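Subject: Re: [Warkitz-users] Refill counter resets after label reprint

The ticket for this is 2191. I can reproduce it on the Warkitz test station, but only when the label is reprinted before the pickup is logged.

> We reprinted a label at the counter after the first one jammed.
> The refill count on the patient record went back to 2. The paper
> prescription says otherwise. Is anyone else seeing this with
> the Ludix driver?

The driver does not write to the refill field. It asks the Zadura module for the label text, and Zadura reloads the record as it was when the shift opened. If you then save from the label screen, the old value goes back to the database. Closing the screen without saving leaves the count alone.
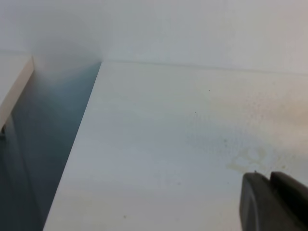

BOZKURT PHARMACY, January 19, 2020

Steps until there is a patch:

1. Log the pickup first, then reprint.
2. If you have already reprinted and saved, correct the count by hand from the paper prescription and enter code 19 in the audit note.

Do not restore from the nightly backup to fix a single record. It will also roll back the stock levels.

Sites still on the July build have the same fault, but the audit note there does not accept a code. Type the reason as plain text.

Please send driver logs to the list with patient names removed.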